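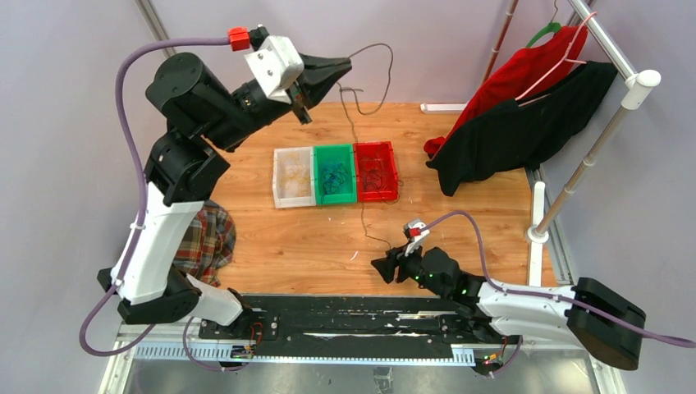

On Tuesday evening I finally started with the wires. For a long time they lived together in one bag, and every time I needed a piece of the blue I had to pull out the whole family. My uncle was an electrician and he always told me that wire must be kept by color and never by length. I did the opposite for years, and I have paid for it with many lost evenings.

The bins I bought at Kerekes, the small household shop near the station in Mestley. They cost me 4 dollars for the set. I wanted three of the same color, but they had only mixed sets, and now I am happy about this. White is for the yellow wires, green is for the blue, red is for the brown. It would be more logical to match the colors, I know, but there was no yellow bin in the set and no brown one, so I had to make some rule and learn it.
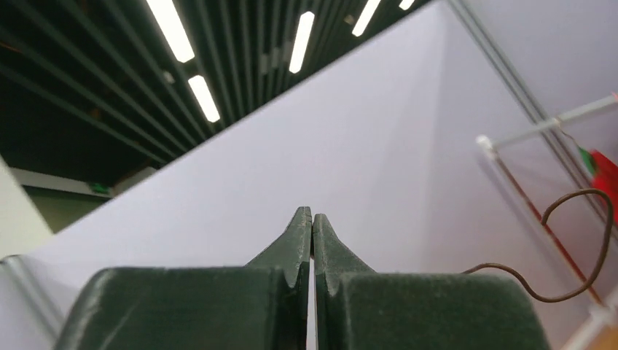
The slowest part is the untangling. Thin wire has a memory – it wants to go back to the shape it had in the bag. I tried first to pull on one end, which only made the knot smaller and harder. Then I learned to open the bundle with the fingers from the middle, very gently, until there is a loop big enough to follow. The yellow I do first, as it is easy to see between the others. The brown and the blue hold each other more, and with them I need better light and more patience.
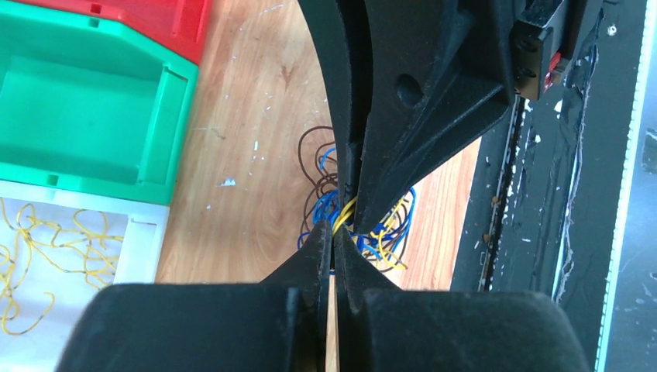

I also decided not to wind everything into perfect rings. For the pieces shorter than 20 centimeters it makes no sense. They can lie in the bin as they like, the color is enough to find them. For the long ones I make a loose coil around my hand and leave it without a tie. I had ties before, and I always cut into the wire when I wanted to open them.

Please sweep well after this work. Small bits of insulation go everywhere, and they are not pleasant under a bare foot. 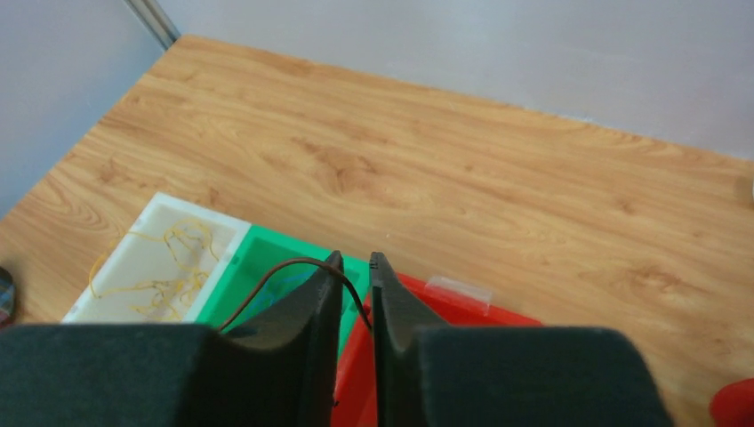 What is still waiting

The clothes are the next job. I have a plaid shirt that needs a hanger and a rack where everything hangs in the wrong order. I thought to do it the same evening, but at nine o'clock I was tired of small decisions. After that come the screws, which are in an old Fundumon biscuit tin and which I prefer not to open yet.

3 comments

Gyula Lakatos
I keep mine in jars, with the lid closed. In an open bin the cat finds them.

marta_k
Do you keep the very short pieces too? I throw away everything under a finger's length.

Reply from the author
Marta, I keep them, but I think you are right and I should not.

70 shares | 2,117 views

Contact | © Plostumlow, all rights reserved | Back to top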